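My April Problem

Every February I make a list of what I'll have done by April, and every April I find the list in a coat pocket. Last year's had 22 items on it. I finished four, and one of those was "buy a notebook," which I needed for the list.

This year I set the bar lower. Learn to make one soup. Answer Fergal Phelan's letter, which has been on my desk so long it has a coffee ring with a smaller coffee ring inside it. Walk 30 minutes a day, weather permitting. (The weather in Fasville has not permitted anything since Thanksgiving.) 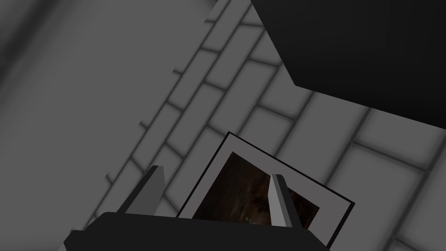

Gray tiles, gray mood.

I did start the soup. The recipe said 25 minutes, and I'd like to meet the person who can peel that many parsnips in 25 minutes. We ate at nine. My husband called it "hearty," the same word he used for my sister's wedding toast.

As for Fergal, I've written "Dear Fergal" on three separate sheets of good paper. The trouble is that he writes wonderful letters, full of ferries and feuds, and all I have to report is parsnips. I could tell him about the closet, I suppose, except that I'd have to clean it first.
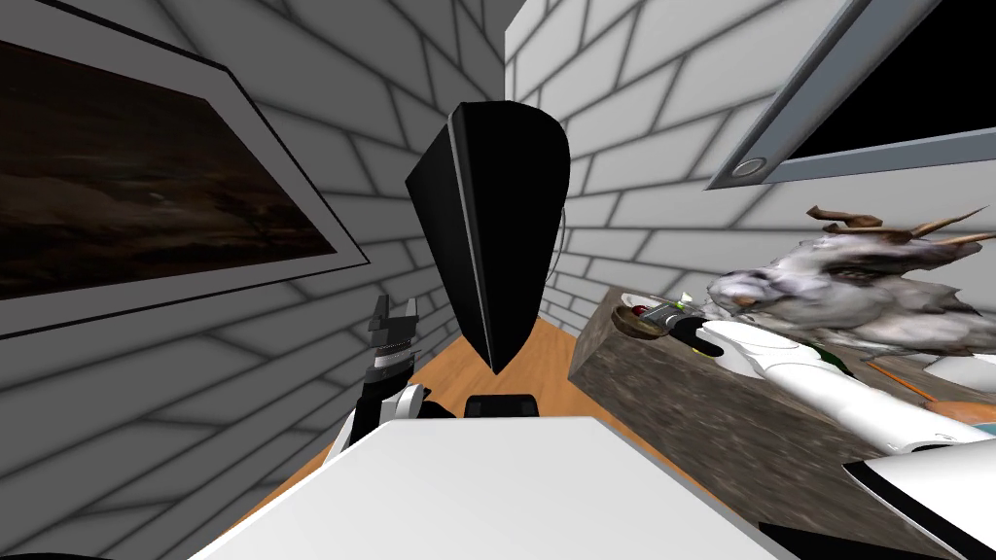 Dark painting, pale brick.

The walking is going better. I've been out twice this week, once on purpose. The other time I'd locked myself out and had to go to my neighbor's for the spare key, but it took half an hour with the chatting, so I'm counting it.

I'm writing to Fergal tonight, right after I find a stamp.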